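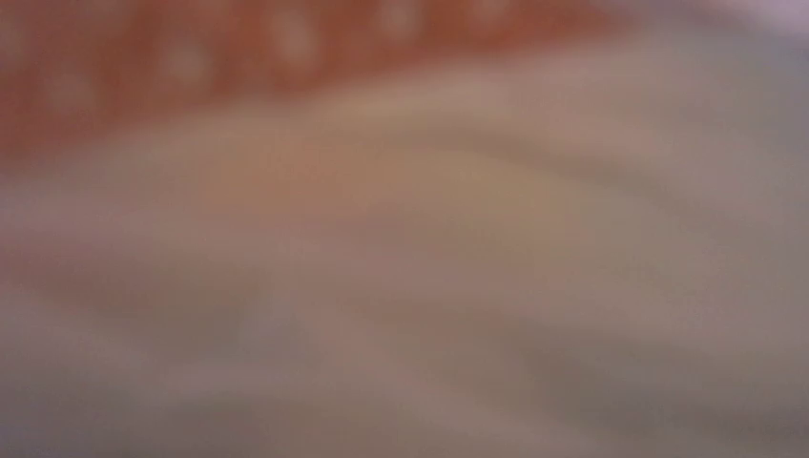

Trunach Linen Hire: Frequently Asked Questions

Last updated February 17, 2024

What do I get in a bundle?

The standard bundle is one duvet cover, one fitted sheet, two pillowcases, two bath towels and a bath mat. The Serra bundle is the same thing with a patterned throw for the foot of the bed. Guests will remove the throw within a minute of arriving and put it on the floor. You may feel it earns its keep in your listing photos before then.

Do you supply duvets and pillows as well?

Pillows yes, duvets no. We tried duvets for one winter and our van has only so much room in it. Duvet protectors are available on request and we would gently press you to request them.

What is the minimum order?

3 bundles per delivery. If you have a one-bedroom cottage, order 3 anyway and keep the spares in a cupboard, where they will be very welcome the first time somebody takes a glass of red wine to bed.

How do I fold things for collection?

You don't. Please stop folding things for collection. We know it feels wrong to stuff a nice sheet into a bag in a heap, but we are only going to shake it out again at the other end, and tidy folding hides earrings, socks, phone chargers and the occasional slice of toast. Strip the bed, give everything a shake, put it in the blue bag.

And how do I fold things that are staying?

A different matter. Flat sheets go in half lengthways, in half again, then into thirds. Duvet covers are done the same way with the buttons on the inside. Throws should be folded pattern outwards so that you can tell which one you've got without pulling the whole pile down on your head.

What about fitted sheets?

Tuck the corners into one another, lay the thing on a bed, fold the wobbly edges in and carry on until it is roughly oblong. Ours are folded by people who do it all day and even they have a private system involving some swearing. If yours ends up as a ball, put the ball at the back of the shelf and a good one at the front.

What temperature do you wash at?

Whites at 71 degrees, coloured throws at 40. If you wash a throw yourself between bookings, keep it to 40 and keep it away from the whites. A customer in Dudness once owned a full set of white pillowcases and now owns a full set of peach ones. She says they have grown on her. We still had to charge for them.

Can I iron the throws?

You can, on a cool setting and from the back. We don't. Spread it over the bed while it is still slightly damp, pull it straight and go and clean the bathroom.

How should the throw sit on the bed?

However you like. Most owners lay it across the bottom third with the edges hanging level. Some prefer a casual drape, as though it had been dropped there by someone with excellent taste. This takes three times as long, and your changeover person will not thank you for it.

A guest has stained something. What now?

Leave it alone. Don't scrub it, don't bleach it and please don't try the thing with lemon juice. Tie a knot in the corner nearest the stain and put it in the bag with everything else. The knot tells us to look. Ordinary stains are included in the hire price. Fake tan is included too, though we do sigh. Hair dye and candle wax are charged at replacement cost if we can't shift them.

When do you deliver?

The Cadovon round goes out on Mondays and Fridays, the Dudness round on Thursdays. Deliveries arrive before noon. There is no delivery in the last week of December, so order double the week before, and do it early, as everybody else has read this page too. (They haven't, but we live in hope.)

Do I need to be in?

No. Give us a dry place to leave the bags and a key safe code if there is one. A porch is fine. Under the hedge is not a dry place, whatever the previous owner told you.

Can I keep a few bundles in reserve?

Yes, up to 62 days from delivery. After that we ask for them back to be rewashed, used or not. Linen left in a cupboard starts to smell of cupboard.

Is there a deposit?

£100 per property, returned when you leave us, minus anything that has gone missing. Bath mats go missing more than anything else we supply. We have no theory.

How do I cancel or change an order?

Ring or email by 3pm two working days before your delivery. After that the bags are packed and labelled, and changes are charged as a full bundle.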